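Workshop Wiki > Machines > Builds > Trotstead arm
Main page Machines Materials Booking Recent changes
6 min read

Trotstead arm

The Trotstead arm is a shared-workshop robot build, a hanging manipulator for handling soft things – cloth mostly, some rope, bags. Started in July at the Dindholm workshop. Named after the street the first parts bin came from, not after a person. Current version is the second. This article covers the build, the gripper, the wiring, cloth work and known faults. For the control program see Jemal. For the old bench-top version see Trotstead arm (first version), which is a stub.

Overview

Arm hangs from above and reaches down to a wooden table. Members wanted the table clear for people to work on when the arm is parked, and a base in the middle of it was always in somebody's way. Hanging it fixed that and made a new problem, the mount. See Mount.

Budget was 300 dollars for the second version, not counting motors, which were carried over from the first. Final spend not recorded, receipts are in the blue folder if anyone wants to add them up.

History

First version stood on the bench. Clamped base, short reach, could pick up a wood block and not much else. It tipped twice. The clamp was fine, the bench top flexed. Taken apart over one weekend and the motors labeled with masking tape, some of which fell off, so the motor order in the old notes is not to be trusted.

Second version was drawn up on paper first, then in cardboard at full size. Cardboard turned out to be the best idea in the whole project. Two joint positions were moved before any metal was cut. The full size patterns are kept flat behind the plywood rack, please dont use them for paint masking.

Work stopped for a while when the workshop was short on open hours. Picked up again with the hanging mount.

Mount

Ceiling itself not used. The overhead beam is bolted to two uprights and the arm bolts to the beam through a plate. Plate is drilled for the old pattern as well as the new one, ignore the inner holes.

Early on the whole thing swayed when the arm stopped fast. Fixes, in the order tried:
– thicker plate. Little change.
– diagonal braces on both uprights. Big change.
– slower stops in the program. Rest of it.

Retighten the beam bolts after every 200 hours of running. There is a log sheet. It is not filled in as often as it should be.

Motors and joints

Shoulder and elbow take most of the load. Wrist motors are smaller and get warm on long runs, give them a break. Brackets are cut and bent in house, apart from the elbow bracket which was bought from Putier after two homemade ones cracked at the bend. Cracks were both on the inside radius. Bend was too tight for the sheet. If making a new one use the larger former.

Joint limits are set in the program and also by hard stops. Check both after changing a motor. The program does not know about a hard stop and will push against it untill the current limit trips.

Wiring

Power and signal run down the outside of the arm in bundles. Tidy wiring was tried, all the cable clipped flat, and it pulled tight at full reach and unplugged the wrist. Slack was put back. Looks worse, works better. Leave the loops alone.

Power goes through one fused line. Switch off at the wall before touching anything below the elbow. Spare connectors are in the drawer marked SMALL BLACK. Crimp, dont solder – soldered ends snapped where the wire flexes.

Gripper

Two ways of closing were considered, suction and fingers. Suction was dropped quickly, thin cloth just gets sucked in. Fingers it was. They close on a pinch of material and hold by friction. Tips were bare at first and slipped on anything smooth, later tips have a grippy pad glued on. Pads wear out. Replace when shiny.

Grip force is one number in the settings file, 3630 at the moment, no units, it is whatever the motor driver calls it. Higher leaves marks on thin fabric. Lower drops towels. Write the old value down before changing it.

Cloth handling

Cloth is the standard job. A rigid part stays the shape you drew, cloth does something else every time, so most of the test hours go here. Plain bright cloth on the pale table is prefered, easy to tell from the background. Patterned cloth confuses the edge finder.

Basic lift goes: drop the cloth loose, come down over it, close, raise slowly. Pinched from one point the fabric twists up into a column and the rest stays in a heap on the table. Normal. Trouble is when the pinch catches two layers, then the heap comes up as a lump and no amount of shaking opens it out. Lower, release, try a different spot.
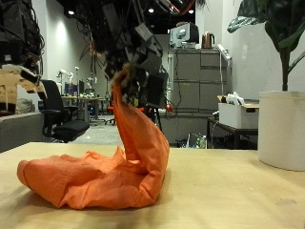
Dindholm Workshop – Robot Build Group

An orange cloth on the table, one corner up in the fingers and the rest still heaped. This is the stage where you look at the folds and decide whether to go on or put it down again. Wrinkles running up into the twist are fine. A fat wad right under the fingers is not.

Lifting is the easy half. Laying it back flat with one arm mostly doesnt work, the cloth lands folded on itself. Dragging it a bit along the table while lowering helps. Ironed cloth behaves better for the first few goes and then its the same as any other.

Keep the table clear of crumbs, screws and tape ends before a run. A screw picked up inside a fold scratched the finger pads and it took a while to work out where the scratches came from.

Known faults

Wrist drifts after a long run. Re-home it.
Fingers sometimes stay shut after a stop. Power cycle, do not pull on them.
Elbow clicks. Has always clicked.
Edge finder loses the cloth in low sun, pull the blind.

Open jobs

– proper cover for the upper motors
– second set of finger tips, wider
– redo the motor order table from scratch
– weigh the arm, the figure on the old page is for the first version

See also

Jemal
Beam and uprights
Finger tip pads, how to glue
Putier parts list

Last edited November 2020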